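Section 6. Small-item chores: toothpaste and brush

Read Section 4 first if the arm has not been leveled. This section covers teaching the Inow two-hand unit to open a tube, put paste on a brush and set the parts back down. Hardest chore in the manual. Towels and cups are easy next to it.

What to expect
The unit can pick up a tube. It can pick up a brush. Caps it still fumbles, and a half-squeezed tube changes shape every time you touch it. Plan on a person doing the job many times first, then the unit trying. Skimilport release notes list this chore as "assisted" — meaning somebody stands there with a hand near the stop button. Do not leave it running by itself.

You will need
- one tube of toothpaste, screw cap (flip caps not supported yet)
- one toothbrush, straight handle
- black grip gloves, one pair, snug
- a clear light-colored table
- the Osano pendant, charged

6.1 Teaching the cap

1. Put on the gloves. Pull the fingertips tight. Baggy fingertips confuse the hand tracker.
2. Start a new task on the pendant. Name it something you will recognize later. "test2" is not a name.
3. Hold the tube upright around the middle with one hand. Firm, but do not squeeze. Bring the other hand down to the cap from above.
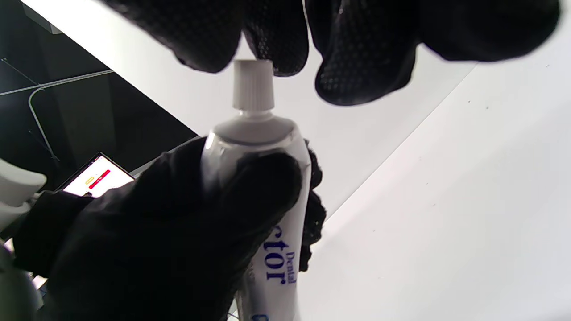

4. Turn the cap in short twists. Pause between twists. The unit copies the pauses too and it needs them, its wrist does not go all the way around like yours.
5. Lift the cap straight off and set it on the table, standing on its end. A cap on its side rolls, and the unit will chase it.
6. Press SAVE. Wait for the tone before you move your hands.

NOTE: If the tone does not come within 6 seconds the take was dropped. Do it over.

CAUTION: Never reach for the cap while the unit is turning it. Grip force stays on for a moment after STOP.

6.2 Paste onto brush

1. Strap one controller over the back of each glove. Snug, buckle closed, thumbsticks facing away from the skin. Loose straps drift and you will see it in the playback as shaking.
2. Tube in the left hand, brush in the right. Left-handed operators can swap in the Hands menu, but swap for the whole session, not halfway thru.
3. Hold both over the middle of the table. Keep the tube neck and the bristles pointing toward each other before you bring them in.
4. Leave the cap where you can see it.
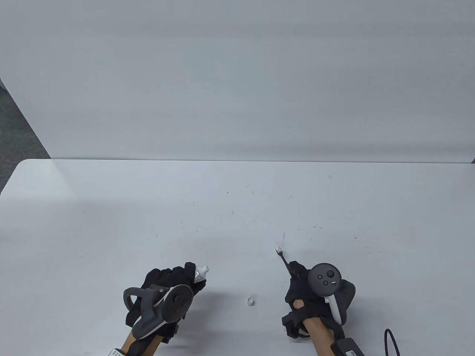
Fig. 6-2. Tube and brush in position, cap on table between the hands.

5. Squeeze slow. Stop early. The unit always squeezes a little more than you did, so a pea from you is a big blob from it.
6. Pull the tube away along the brush, not up. Pulling up leaves a string.
7. Repeat until the pendant shows 60 good takes. Less than that and the unit guesses.

NOTE: Use a fresh tube and a nearly empty one in the same set. Units taught on full tubes only will crush an empty one looking for paste.

CAUTION: Keep controller cables off the table top. A cable under the wrist reads as an obstacle and the arm may stop hard.

6.3 Setting down and picking up small white parts

The step people skip. Then they call us.

1. Pinch the part between thumb and finger, from above.
2. Lower it till it touches. Hold. Let go flat, no flick.
3. Lay the brush down off to one side, handle toward you.
4. Pick the part up again from the same spot. Save as a seperate take.

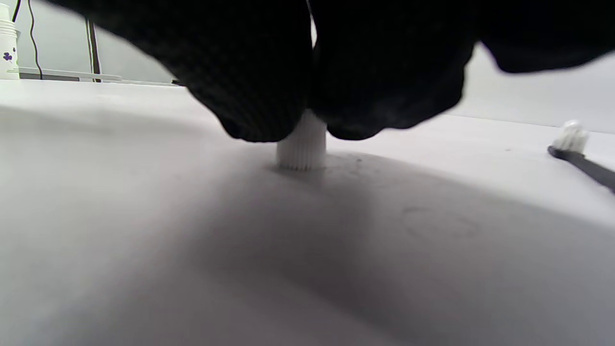 White on white is where the Inow cameras have the most trouble. The depth reading on a pale part against a pale surface is weak, and the unit may close its fingers above the part or beside it and report success anyway. Shadow helps more than you would think: with the hand directly overhead, the soft dark pool around the base of the part is often the best edge the camera gets, so do not add lamps to wash it out. Specks and smudges on the surface are the other problem. A small patch of them right beside the part can get picked as the target. Wipe down, then run FIND PART again.

If FIND PART still misses:
- lower Brightness one step
- check both gripper lenses for fingerprints
- move clutter back from the work area, cups included
- re-run table leveling (Section 4)

6.4 First unassisted try

1. Set Speed to the lowest mark. Leave it there all day.
2. One hand near STOP.
3. Run the cap steps alone. Do not chain them to the paste steps until the cap comes off clean 4 times in a row.
4. Run the paste steps. Expect mess. Have a wet cloth.
5. Putting the cap back on is not in this release. Do it by hand.

Clean the gripper pads after every session. Dried paste makes them slick and next morning nothing holds. Kulkarni replacement pads fit both fingers, order by pair. Rated for 2,000 grips, fewer with mint gel, it gets into the grooves.

Continue to Section 7, Folding washcloths.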